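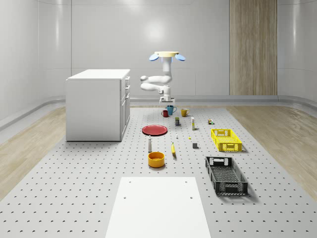 3 min read

29 October 2020

Right, writing this up before I forget what I changed, and so Fadwa doesn't have to reverse-engineer it on her shift like she did with my June "tidy-up" (sorry again, Fadwa!).

The job was the ceiling arm in the Vindale cell sim. It had been landing its grasps short at the far end of the table, fine in the middle, and everybody had a theory. Mine was the gripper offset. Wrong! I spent most of the morning on that and put every value back the way I found it.

What fixed it was the mount. Whoever last imported the cell (could well have been me, the log only says "merge") had the base disc rotated by 2 degrees against the table grid. You can't see that by eye at all, but stretch it out along the reach and the fingers come down a good bit off a mug handle. I zeroed the rotation, re-saved the cell and ran the calibration grid from scratch: 485 poses, all solved, no joint limit warnings. The old calibration file is renamed with "_crook" on the end. Please don't load it, I only want it for comparing.

While I was in there I had a go at the collision shapes too. The yellow basket and the black crate both have open sides, and the importer had wrapped each one in a solid box, so the planner thought there was a lid on them and flatly refused to go inside. I've swapped in proper walls and floor. Planning is slower now, 28 ms a query on my machine, and I can live with that.
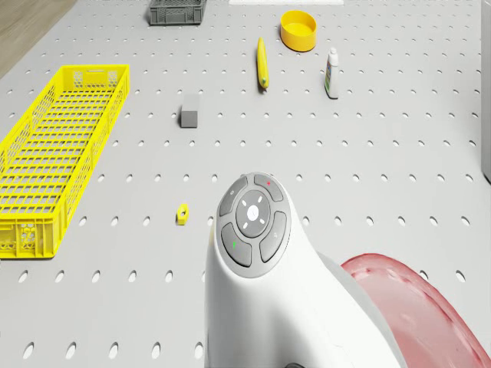

Small stuff is the next headache. The grey cube is no drama, it's got nice flat faces and the fingers close on it square. The yellow nut is another story. Its collision mesh came in at the wrong scale and was catching in the table holes, so every so often the physics would kick it across the bench like a footy. I turned the holes off for collision (they're still drawn, they just don't exist as far as the solver's concerned) and it's been sitting still ever since. If anyone needs pegs in those holes later, the switch is in the Brimaro scene file under table, and you'll want to fix the nut's scale first.

The banana I haven't touched. It still rolls a bit when a finger brushes it and I reckon the friction value is a guess somebody typed in on a Friday arvo. Mansour has a better one in his branch, must ask him.

Ran the overnight pick list early to see how it'd go: 677 picks, and the misses I looked at were all banana or nut, none at the far end. Pretty chuffed with that!

Still to do:
- fix the nut mesh scale properly
- get the friction numbers off Mansour
- bump the Grutamen planner config to match the new crate walls (currently only changed on my machine, so if yours still won't reach into the crates, that's why)
- delete my gripper offset scratch folder

Fadwa, if you load the cell tonight, check the mount rotation reads zero before you start anything. If it's gone back to 2, the merge has bitten us again and I'll sort it in the morning.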